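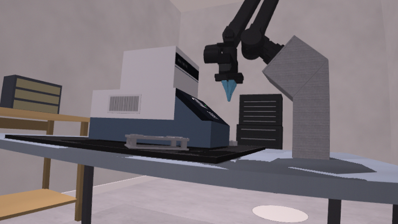 Arm drifting at the instrument after remount

cristian_alvarado
Cell model matches the bench now. Arm's on the angled pedestal, instrument on its mat. After the remount the real fingers land 2 mm right of the rack on every approach. Re-teach the points?

gumier767
Don't re-teach. Check the pedestal bolts first, then redo the base frame.

F_Kiani
Disagree. If it's the same offset every time, bolts aren't your problem. Shift the base frame in the model and run it slow.

gumier767
Ours was the same every time too, and one bolt was finger tight. Took 5 minutes to check.

cristian_alvarado
Bolts were all tight. Shifted the frame and the rack is good. Pedestal side is still out a bit.

F_Kiani
Then it's rotation as well. Use two points at least 400 mm apart.

bela_d
Three points. Two won't show you tilt on an angled mount.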